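Session 4 notes: cups, tables and where people look

Read these before the practical. Bring three paper cups. I used to supply them, until the department received my invoice for 1,088 and sent Nigel Ackroyd to have a word.

**The game**

Three cups, mouths down, one hidden object, some sliding. It has been emptying pockets for centuries and now it's on a psychology syllabus, so draw your own conclusions about psychology.

For us the question is how people track identical things. Your participant has to remember which cup is *the* cup when looks give them nothing to go on. Position and movement do all the work, which is why setup matters more than your patter. (Ramiro Escobar's patter was excellent last January. His data were not.)

**Setup**

- Cups upside down, all from the same sleeve. One dented rim and you are running a study of dented rims.
- Plain tabletop. Patterned cloth hands out landmarks for free.
- Start positions go in the log. A crooked row is allowed if you wrote down that it was crooked.
- Swap time is 3,000 milliseconds. Faster feels impressive and ruins the slow condition.

**Background clutter**

Filitz, in your reader, wants a bare room. Biver wants a normal one, with ordinary stuff left where people leave it. I lean toward Biver, partly on principle and partly from having seen our lab.
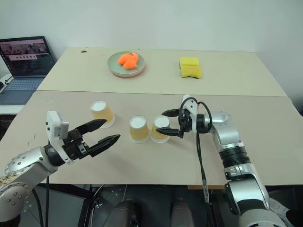

Whichever camp you join, keep the clutter the same for every trial. A plush toy on a plate behind the cups is fine on trial 1 if it's still there on trial 50. If somebody borrows the sponge halfway through, note it, then go and find somebody.

**For next time**

Run the slow condition with a partner and bring the raw log, crossings-out included. Arsen Sydorenko has the spare log sheets. Gerardo Tiongson has the key to the cupboard, and please knock first.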